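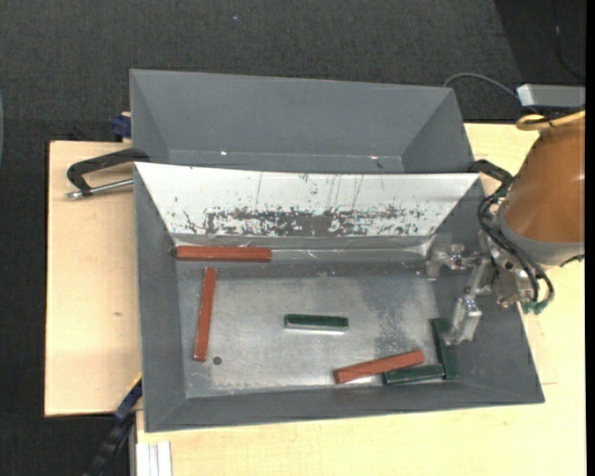
By Yolandi Mathebula
April | 365 shares | 3 comments

I put off buying the Stamer hand mixer for ages (my old one still worked, if you held the cord just so), and now I wish I'd gone for it last fall! It creams cold butter without complaining and the low speed is gentle enough that flour stays in the bowl. My one grumble is the beater release, which is stiff, and I've pinched a thumb on it twice. The cord could be longer too, but I say that about everything in my kitchen. I'd happily buy it again.

Related
Colutby kitchen scale review
Two weeks with the Domarus kettle
Akpalu loaf pans, by Deividas Kivi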